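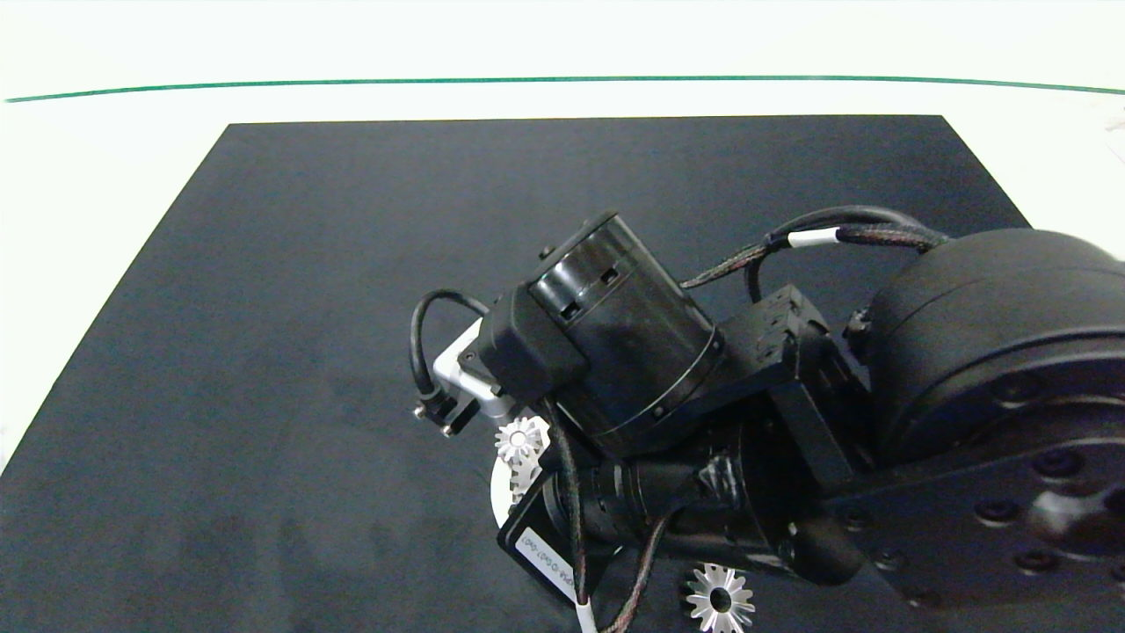

Arm over the mat, two gears.

These pictures come from the Kekana gear-handling study, run at our Zarnitdale lab in June. The question was whether a policy trained on two camera views, head and wrist, picks small metal parts better than one trained on the head view alone. We logged 3738 grasps with 3 versions of the policy.

Single gear on the mat. A flat part gives the fingers very little to hold, and most misses in the study were of this kind.

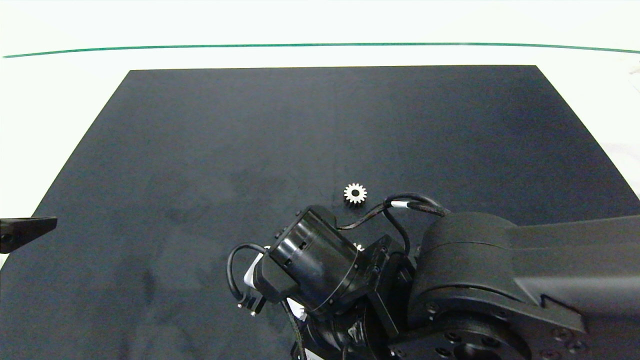
Hannelore Hellwig asked whether the misses were a depth problem or a planning problem. Mostly depth -- the head view alone put the fingers too high.

The wrist view helps most in the last stretch, when the arm blocks part of the head view. 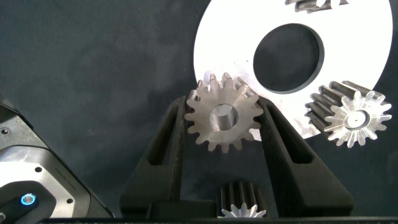 Spur gear held between the fingertips, wrist camera.

Of the misses, 131 were sorted by hand by Pravesh Khumalo. The labels go into the Flenel set along with both video streams.

The head camera stays put for every trial, and so does the mat.

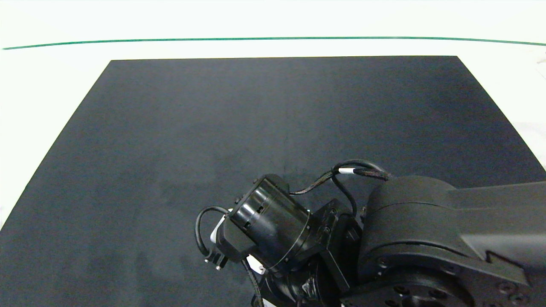
Next we repeat the runs with the head camera moved between trials -- same policies, same gears.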